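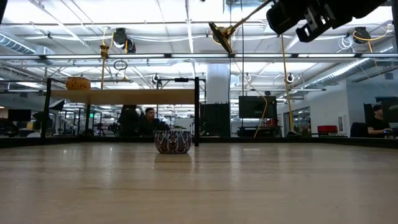 4 min read
Last updated: September

Omprakash Awasthi had wanted the patterned bowl for 39 days before he let himself pick it up, and when he finally did it was so much lighter than he'd expected that he nearly threw it over his shoulder.

"Careful," said Satish Mishra, without turning round.

It was a glorious thing! Small, round, narrow at the foot and wide open at the top, with brown and black and white and a sort of brick red chasing each other all the way round, and pale dots sprinkled over the lot. Omprakash set it back on the table and crouched until his chin was level with the wood. The table had been polished to such a shine that the bowl had a second, browner bowl swimming underneath it.

"Look at that," he said. "You get two for the price."

"You get one for the price. I've told you the price."

He had. It was written in the Plotley ledger, in Satish's tiny slanting hand, and it was a good deal more than Omprakash's sister had ever spent on anything that wasn't a fridge. But she was getting married on Thursday, and she was moving to Ismont, where it rained sideways, and he wanted her to have one thing in the flat that looked like a party.

"What about the yellow one?" said Satish.

The yellow one lived up on the little shelf at the left, by the black post. Orange really, or somewhere between the two, the colour of a very ripe mango, with dark speckles. Omprakash had walked past it for 39 days as well and never once given it a proper look. He gave it one now. It had the same comfortable roundness as the other, like a cousin who'd come to the wedding in a different shirt.

"Who made it?"

"Same woman who made yours. She did that one first. She had 15 in the kiln and 13 came out cracked, and she drove the last 2 down here on her lap, in the Rajput bus, with her feet on somebody's onions."

"So they came together."

"They came together," Satish said, and began to wipe his glasses, which he did whenever he was about to lose money.

Omprakash looked from the shelf to the table and back. He thought of his sister at six years old, refusing to eat rice unless he was eating rice as well, out of the same sort of bowl, at exactly the same speed – she used to watch his spoon! He thought of Ismont, four hours away by train, and the kitchen there with its one hook and its one window.

"I'll take both," he said. "She has the patterned one. I keep the mango."

"You can't afford both."

"No," said Omprakash happily. "But I can do your shelves. And your windows. I can take the Vandis crates up to the station every morning until you're sick of me."

"I'm sick of you now."

But he was already hunting under the counter for newspaper, and he came up with an armful of it, and string. They packed the patterned bowl first, paper inside and paper outside, until it was the size of a football. Satish lifted the yellow one off the shelf himself and held it a moment under the lights, turning it so the speckles went by.

"This one doesn't need wrapping," he said. "You only live over the road."

So Omprakash carried it home bare, in both hands, with the football tucked under his arm, and stopped twice on the way to show it to people he hardly knew.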